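**Cuno Tabletop Collection Station**

The Cuno station is a single-arm bench for recording demonstrations of household pick-and-place tasks. It is supplied as a configured unit: arm, gripper, controller, operator console and recording software. The item set is ordered separately.

| Item | Value |
|---|---|
| Arms per station | 1 |
| Standard task scripts | 36 |
| Operator profiles | 7 |
| Episodes per storage module | 600 |
| Reset layouts per script | 3 |

**Recording**

Each episode starts from a printed reset layout and ends when the operator presses the pedal. Joint positions, gripper state and video are written to one file with a shared clock. Failed attempts are kept and labeled as failures. Delete an episode only if the clock fault light came on during recording.

Script changes take effect at the next reset. Do not edit a script while an episode is open.

**Item set**

The kitchen set mixes rigid and soft objects. Soft items are logged with a separate grasp label, as their outline changes under the fingers. Replacement items must be registered before use.

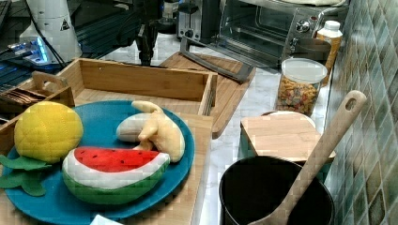
Backlund Robotics, Demonstration Data Group, Utton

Kitchen counter layout with plush watermelon slice and banana on the blue plate, open tray behind, cutting board at an angle. The pot and spoon stay at the right side of the counter in this layout.

**Ordering**

Stations ship from Drarkovthorpe. Storage modules and item sets can be added to an existing order until it is packed. Send configuration questions to Sigrun Lindholm, station support.

Sheet revised 28 October 2019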